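Comparing Two Grippers on a Cable Routing Board

This procedure sets out a repeatable comparison between two parallel grippers handling a thin flexible cable on a perforated board. It was written for the Flodeck cell at Famberg and covers mechanical setup, camera checks, controller settings, the trial sequence and scoring. The grippers are the Esteban, with narrow rigid fingers, and the Lesus, with wider compliant pads. Both use the same tool flange pattern and run from the same controller.

Last revised Wednesday, May 18, 2022

Before you start

Read the whole page once before powering the arm. You need both grippers with their flange screws, a torque driver, a spare length of the test cable, colored tape, a steel ruler and access to the controller's payload and force pages. Confirm that the emergency stop has been tested on the current shift.

Do not mix results from different cable stock. Stiffness varies between reels, and a softer reel will flatter whichever gripper is tested on it.

Step 1. Fix the clamps

Bolt the clamps to the board by the foot, with the cradles in line along the intended cable path. Tighten each bolt until the foot cannot be rotated by hand. A clamp that turns even slightly under load changes the cable shape between trials, and the change is hard to find afterwards in the logs.

Record the hole position of every clamp by row and column, counting from the same corner of the board each time. If a clamp has to be moved, start a new series.

Step 2. Lay the cable

Seat the cable in the cradles by hand and leave slack between them. The slack is what the gripper will work on. A cable pulled tight between clamps is easy to hold and tells you little about finger design. Put a short band of tape on the cable next to a clamp; it gives both the operator and the camera a fixed reference on an otherwise uniform part.

Check that the cable has no permanent kink. A kink acts as a hinge, and the cable will fold there whatever the gripper does. Small curves left by storage are acceptable if they are present for both grippers.

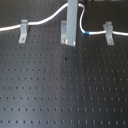

How much slack should be left between clamps?

Enough for the fingers to close on the cable and lift it clear of the board without drawing it through the neighboring cradles. Test this by hand with the ruler before the first run, write the value down and use it for both grippers.

Step 3. Mount the first gripper and set the payload

Fit the Esteban first. Clean the flange faces, start all screws by hand, then tighten them in a cross pattern. Select the matching tool entry in the controller and verify the mass and center of gravity against the data sheet. An incorrect center of gravity shows up as a slow drift when the arm is placed in hand-guiding mode.

Run the tool center point routine after every mount, including a remount of the same gripper. Flange repeatability is good, but finger carriers can shift during tightening.

Step 4. Check the cable dress on the arm

Supply and signal cables that hang near the wrist can touch the board, block the camera or pull on the tool at the end of a rotation. Move the wrist through the full range used in the trial at reduced speed and watch the loops. They should have enough free length for the largest rotation and should not catch on a clamp.

If a strand crosses the camera's view of the grasp point, tie it back and repeat the motion. Do not shorten the loop to clear the view. A short loop adds a side load that the force reading cannot separate from contact with the test cable.

Step 5. Check the camera

Lock exposure and white balance. A dark board with a pale cable makes automatic exposure hunt as the arm moves in and out of view, and the cable edge then shifts in the processed image. Look for glare on the board. A bright streak under a white cable lowers contrast exactly where the detector needs it. Tilt the light until the streak moves away from the cable path.

Take one reference image with the arm parked and another with the arm at the approach pose. The detector must find the cable in both. Where the arm hides part of the cable, the planner should use the last clear image – never an interpolated path.

Step 6. Set the controller

Use these values for both grippers:

Control cycle: 2 ms
Settling time before each grasp: 2000 ms
Trial timeout after approach: 3000 ms
Contact force limit: 4 N

Turn off any automatic force tuning. It adapts to the first tool and carries that setting over to the second. Save the parameter file under the gripper name and attach it to the results.

Step 7. Hold position above the board

Bring the arm to the approach pose and let it settle. Compare the reported flange pose with the stored one, then look along the board from the side to confirm that the tool will clear every clamp head. Correct the path now if any clearance looks doubtful. Do this check with the gripper removed if you only need to confirm the wrist path.
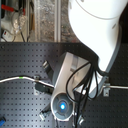 Step 8. Run the trials

Run each trial in the same order: approach, settle, close, lift, hold, lower, release, retreat. Return the cable to its recorded shape by hand after every release. Do not let the next trial start from wherever the last one left it.

Mark a trial as a slip if the cable moves along the fingers during the hold. Mark it as a miss if the fingers close without the cable between them. Mark it as a drag if the tape band changes position relative to its clamp. One trial can be both a slip and a drag – log both.

Step 9. Change grippers and repeat

Fit the Lesus and repeat steps 3 to 8 in full. Its wider pads need more clearance on either side of the cable, so approach poses close to a clamp may need to be dropped. If a pose is dropped for one gripper, remove its results from the other as well.

Reading the results

Compare slips first, then drags. Misses usually point to the camera or to the tool center point and should be investigated before they are charged to a gripper. Narrow rigid fingers tend to tolerate tight spaces next to a clamp but concentrate force on the cable jacket. Compliant pads spread that force and allow more error across the cable, at the cost of a less certain cable position after closing.

Inspect the jacket under a magnifier after each series and replace the cable if it is marked. The next full comparison on this cell is planned for November, using the same clamp positions and a stiffer cable.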